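Home Food Homes Travel Columns Subscribe

Print this page | E-mail to a friend

The year I stopped buying lunch
By Mirjam Hoekstra

I gave up shop sandwiches in April, mostly out of spite (the cheese one at Van Leeuwen had gone up again!), and I've been packing my own ever since.

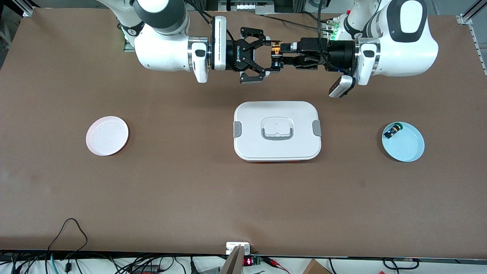
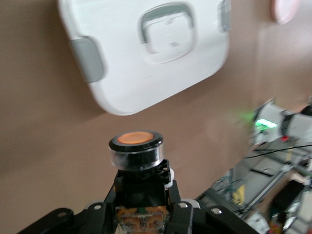
My friend Mansa swears by cold noodles. I'm a leftovers woman myself – lentils, roast carrots, whatever's lurking at the back of the fridge – and I've only had 2 proper disasters, both of them involving beetroot and a cream handbag. Next I want to try her peanut sauce.

Contact us | © Kalterano | Back to top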